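Spent most of Monday getting the small arm bench back into shape, so this is a thread about boring robot upkeep. Mute me now if you're only here for the bread posts!

First up was the base. The arm had picked up a tiny wobble, the kind you feel with your hand way before you see it in the logs. I backed the bolts out one at a time, cleaned under the flange, and snugged them down again in a cross pattern. Wobble gone.

Then the cable. Makokha (our name for this cell, long story) had been faulting whenever the base swung far to one side, and I'd blamed the controller for weeks. Nope — a half-seated connector. I reseated it, gave the cable more slack, and ran 200 base swings with no fault. I felt pretty dumb and also very happy.

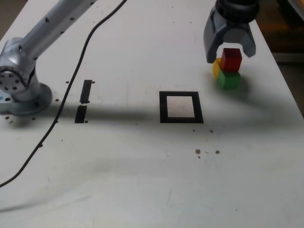

After that I redid the zero. I jog each joint to its mark by hand, save the offsets, power cycle, then check that it comes back to the same pose. If you skip the power cycle you will regret it, ask me how I know.

Cleaning is the part I always put off. Damp cloth on the tabletop, dry cloth on the fingers, no solvent anywhere near the tape. The old scuffs aren't coming out and I've made my peace with that.

Then the block test, same one we use on the Clornel cell. The target is the black tape square and the cube has to end up inside the outline. Touching the tape is okay in my book. Erick at the Tavcombe bench would... no wait, it was Cledwyn Lewis who wanted it stricter, and we argued about it through an entire lunch.

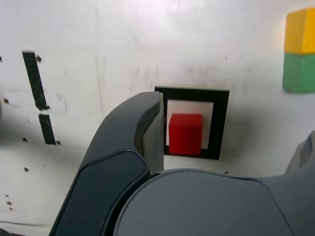 Red cube at the tape square, yellow on green off to the side.

I set the grip force at 30 percent for these. I used to run it a lot higher and all it did was wear the finger faces faster. Speed is at 43 percent until I trust the new zero, then I'll creep it up.

Still on my list: fresh tape for the ragged line on the left, and a proper clip for that cable. If anyone has a favorite tape that doesn't curl at the corners, please tell me!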